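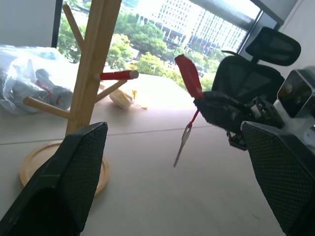 How to set up a mug tree so it stays up

A mug tree is a stick with shorter sticks coming out of it, and you would think that was the end of the matter. I have owned three. The first went over at breakfast and took four mugs with it, including the one my sister-in-law made at her pottery class, and I have been interested in the subject ever since.

What follows works for the ordinary wooden sort: round flat base, upright trunk, branches at different heights pointing off in different directions. Allow half an hour, most of it spent deciding which mugs you like.

What you need

A wooden mug tree
A soft cloth and a little food-safe mineral oil
Fine sandpaper
A short length of silicone or rubber tubing, any colour (optional)
Your mugs, clean and dry

Step 1. Find the right bit of table

Put the tree down where you mean to keep it and give the top a nudge. If it rocks, slide it along a hand's width and nudge it again. Tables made in two panels have a seam, and a base sitting half on and half off a seam will wobble for as long as you own it. Move it well to one side.

Keep it back from the edge too. The branches stick out further than the base does, and sleeves catch on them. So do tea towels, handbag straps and cats.

Step 2. Clear the landing zone

Every flat surface in our house collects plastic bags with things in them. Put the bags away before you start. A mug lifted off a low branch needs room to swing out, and it will find whatever you left there.

Step 3. Check the branches

Twist each one gently. If a branch turns in its hole, pull it out, put a dab of wood glue on the end, push it back at the original angle and leave it overnight. Run a finger over the tips as well. They ought to be rounded and smooth. Any that aren't get a few turns of sandpaper, then a wipe with the cloth.

Oil the bare wood lightly and let it soak in. Bamboo takes very little. I used far too much on my second tree and everything that hung on it smelled like a cutting board until February.

Step 4. Add a sleeve, if you want one

A sleeve on a branch stops the handle sliding and saves the glaze from knocking about. Ours is red, on a branch that sticks straight out to the side, with the wooden tip left showing so the mug still slips on easily. You can do one branch or all of them. We also use ours to mark a territory: the sleeved branch is mine, and Szu-yu Leung, who has rented our back bedroom for two years, knows it perfectly well and hangs her mug there anyway.

Tubing that won't go on dry will go on with a drop of dish soap and some language.

Step 5. Hang the heavy ones first

Weight goes low. Start with your biggest mug on the lowest branch, then put the next biggest on the opposite side. Work upward, alternating, and finish with the light cups at the top.

I weighed ours on the kitchen scale, which my family enjoyed enormously. The everyday ones came in near enough to 300 grams each. An espresso cup was 124. Put two big ones on the same side up high and you have built a catapult.

Step 6. Take them off in the right order

This is where households fall apart. Everybody reaches for the front. If your two heaviest hang opposite each other and one goes in the dishwasher, the other is now in charge. Steady the trunk with your spare hand when you lift one off, and teach this to visitors, who will nod politely and ignore you.

Upkeep

Wipe the base weekly, under as well as on top – drips run down the trunk and sit there. Re-oil when the wood starts to look chalky. Never put the tree itself in the dishwasher. Wai-kit Tsai next door did, and now uses his to hold up a tomato plant.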